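Company mileage claims: what changes in January

The rate paid for business use of a personal vehicle is recalculated at the start of each year. From January, the calculation will treat fuel and fixed costs separately. Employees at the Lunus and Dretton sites are covered by the new method. Whitlock remains on a flat rate until its fleet contract is renewed.

Under the current method, one rate per mile covers fuel, tires, maintenance, insurance, registration and loss of value. A driver who covers few business miles recovers only a small part of the fixed costs, while a driver with high mileage recovers more than the full amount. Last year 518 employees filed at least one claim, and most of them fell in the first group.

The new method has two parts. The fixed part is paid monthly to anyone approved as a regular driver, and it reflects insurance, registration and loss of value for a standard midsize car. The variable part is paid per mile and reflects fuel, tires and routine maintenance. Occasional drivers continue to receive a single combined rate.

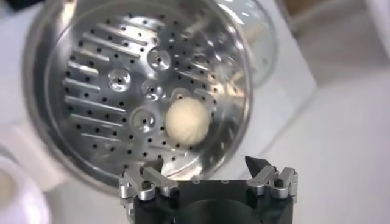
Payroll and Travel Accounting, Employee Services

A regular driver is an employee expected to record more than 1,000 business miles in a calendar year. Managers confirm the status in Plavow before the first claim is filed. If actual mileage falls below the threshold, the fixed part already paid is not recovered, but the status is reviewed before the next year begins.

Tax treatment depends on the records behind the claim. Each entry must show the date, the start and end points, the business purpose and the miles driven. Entries without a business purpose will be returned. Round-number estimates such as "100 miles, various" are not accepted, and any amount already paid against them may be added to taxable wages. Travel between home and the regular work site is commuting and cannot be claimed under either part.

Parking and tolls are claimed separately with receipts. Fines, towing charges and car washes are excluded. Electric vehicles use the same fixed part, with a variable rate based on the cost of home charging. Public charging receipts cannot be added on top of that rate.

Plavow will show 2 new fields on the claim form: driver status and vehicle type. Both must be completed before the form can be submitted. Claims for trips made before the change should be entered on the old form, which stays open until the end of January.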